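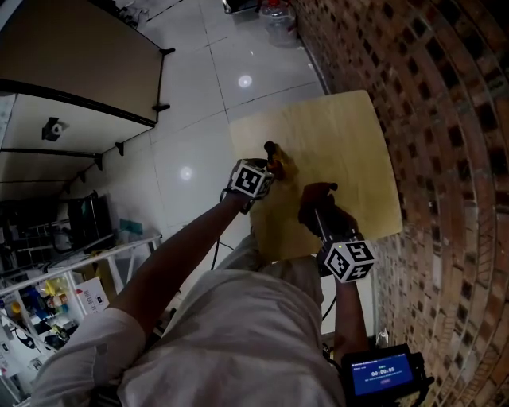 Catherine Drummond had been in her new workroom for three weeks when I visited, and she was still grinning about the wall. "I walked in, saw red brick, and stopped listening to the agent," she says. "He could have told me the roof leaked."

Drummond repairs and refinishes small household things under the name Clotden, and after years of working at the end of her kitchen counter she finally has a table that is only for work. It's a plain one, pale wood with a faint grain, pushed right up to the brick. She had her heart set on something darker, until her friend Marlies Gruber talked her out of it. "Marlies said, you drop tiny screws all day long, why would you want a dark table? And she was so right! I find everything now."

The white floor tiles were already in place. Drummond planned to cover them with a rug and then changed her mind the first time the lights went on. "They shine like you wouldn't believe. It's a little loud underfoot, but the room feels twice as big, and I can sweep it in a minute."

The whole move cost her $300, most of it for the van. The big wooden cabinet took two people and a lot of breath to get inside - "we had the angle wrong, then wrong again" - and it isn't going anywhere soon.

Her rule for the table is that one job sits on it at a time, small and upright in the middle if it will stand, with clear wood on all sides. Everything else waits. I asked if she really keeps to that.

"Mornings, yes," she says, laughing. "By four o'clock, ask me again."

Next she wants a shelf above the table, though she hasn't worked up the nerve to drill into the brick. Apolinar Trujillo has offered to do it for her in December.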